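Workshop tips: collecting demonstrations in the simulator

These notes are for people who sit down at the simulator bench at Brurier for the first time and must bring home a set of good examples for the arm to learn from. I wrote them in English so that the Vester people can use them too. Please forgive my commas.

Before you start

Clear your own desk first. It sounds silly for work that happens on a screen, but the hand controller needs room, and a cup beside it will be knocked over during the one good run of the day. Put the controller on a folded tea towel if the table is slippery.

Open and close the gripper twice with nothing in it. If the fingers on the screen come later than your hand, restart the session. A delay that you can feel is a delay that the model will learn.

Choose the task and say it aloud in one short sentence: "put the mug on the shelf". If you need the word "then" more than once, split the task into two.

While you record

Begin each run from another starting place. Our first set in December had 519 runs and almost all of them began from the same spot above the table. The arm learned that spot very well and was lost everywhere else. Now I move the start after every run, sometimes to the side, sometimes high, sometimes with the wrist turned to a wall or to the plants, so that the wrist view has very little in it that helps. The policy must also learn to find its way back from such a place.

Open the fingers early. Many beginners travel with a closed gripper and open it only at the object, and they push the object away. I open at the start and keep it open on the whole way.

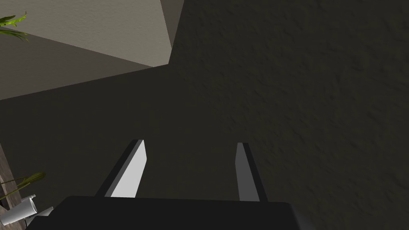 Grokel wrote under the earlier version of this page that opening early is fine for mugs but bad for narrow shelves, where the open fingers catch on the side boards, and that he would rather see half-open as the rule. I tried it and I agree for shelves. For everything on a table I stay with fully open.

Move slowly, but do not stop. A stop of one second in the middle of the air looks to you like thinking. To the learner it looks like an instruction to stand still, and later the arm hangs there and waits. If you must think, think before you press record.

Do not repair a bad grasp ten times in the same run. One correction is useful, two are acceptable, after this throw the run away and begin again. I keep the runs with one clean correction in their own folder, because they are worth more than they look.

Change the light between sets. The menu has 3 lamp positions — use all of them. A finger that is bright in one set should be darker in the next.

Saving and naming

Write the name of the task, the number of the set and your initials. No spaces. Do not write "final", there is always another one after it.

Write one line of notes for each set, also when nothing happened. "Plant moved to the left, lamp low" is enough.

Look at every tenth run again at double speed. Mistakes that you don't feel in the hand are easy to see this way: a small shake before the grasp, or a fast jump at the end when you were already thinking about lunch.

Cleaning the set

Remove the runs where the object was already in the gripper when recording began. Cut the empty seconds at the end, but leave a little after the release, so that the arm learns to go away from the object and not to sit on it.

Keep your failed runs apart and do not delete them. The Wang script for sorting needs some of them, and it complains if the folder is empty.

Rest your hand after forty minutes. My worst sets all come from the second hour.

Last changed September 2, 2019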